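How to wash and look after microfibre cloths

Home > Cleaning > Cloths and towels

Microfibre works because the fibres are split into very fine strands, which pick up grease and dust and hold on to them. Most cloths that are thrown away as worn out are in fact clogged. The strands are coated with fabric softener, melted by a hot dryer or full of cotton lint from a mixed wash. The first and third can usually be put right. The second cannot.

This guide covers washing by machine and by hand, drying, and stripping a cloth that has stopped absorbing. It applies to looped and flat cloths of polyester or polyester and polyamide. Check the label first. If it disagrees with anything below, follow the label.

What you need

Liquid detergent, non-biological, without softener or bleach
White vinegar (only for stripping)
A bucket or deep bowl
A mesh laundry bag for small cloths
A measuring jug

Before washing

Shake each cloth outdoors. Grit left in the pile will scratch paintwork and glass the next time the cloth is used, and a wash does not always shift it. Pick out hair and bits of leaf by hand or with a strip of packing tape.

Sort by job as well as by colour. Cloths used on hobs and extractor hoods carry grease that will move on to your glass cloths in the drum. I keep three piles: glass, general, greasy. The greasy pile is always washed last.

Bright cloths can lose dye for the first few washes, reds and dark blues worst of all. Wash them alone until the water stays clear.

Machine washing

1. Load the drum no more than half full. Microfibre needs room to move.
2. Do not add cotton towels, flannels or anything else that sheds.
3. Add half the detergent you would use for a normal load of that size. Powder can leave grains in the pile, so use liquid.
4. Wash at 40 degrees. Greasy cloths can go to 60 if the label allows it.
5. Leave the softener drawer empty. If there is residue in it from an earlier load, rinse the drawer under the tap first.
6. Set a spin speed of 1,000 or lower and add an extra rinse.

In hard water the extra rinse matters more. Sokport has very hard water and I run it twice for anything used on glass.

Washing by hand

Fill the bucket with warm water and stir in a teaspoon of detergent. Push the cloths under and leave them for 12 minutes. Squeeze the water through them repeatedly without twisting. Empty the bucket, refill it with clean water and squeeze again until no suds come out. Two rinses is normal for a lightly used cloth – a greasy one may need four.

Drying

Air drying is the safest method. Hang thick cloths over a bar or rail so that air reaches both sides, away from radiators and open fires. Flat cloths can be pegged at a corner. 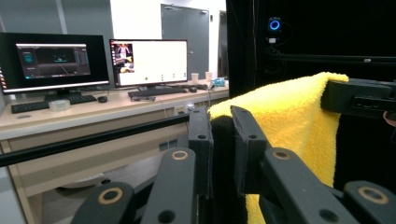

Yellow microfibre towel draped over a bar, with the pile hanging in thick folds.

If you use a tumble dryer, choose the lowest heat and clean the lint filter beforehand. Leave out dryer sheets, which coat the fibres in the same way as softener. Remove the cloths while they are very slightly damp and finish them on a rail. A cloth that feels crisp or scratchy at the tips after drying has been overheated. Demote it to bike chains or the inside of the bin.

Never iron microfibre.

Stripping a clogged cloth

Test it first. Put a tablespoon of water on a worktop and lay the dry cloth on it without pressing. A sound cloth takes the water up in a few seconds. A clogged one pushes it along.

Mix one part white vinegar with 12 parts warm water, enough to cover the cloth, and soak it for half an hour. Do not add bleach to the bucket or use one that has held bleach, as the mixture gives off a dangerous gas. Rinse, wash as above with no other items, dry and repeat the test. If it fails again, do the soak once more. After 2 attempts it is not worth going on.

Storage

Keep dry cloths in a lidded box or a closed drawer. An open shelf in a utility room collects lint from everything else in it.

Corrections

September: the hand wash section used to give a tablespoon of detergent. It should be a teaspoon. Thanks to Boonsong Yimyam for writing in.

Related guides

Removing limescale from a shower screen
Which cloths to use on painted wood
Cleaning a washing machine drawer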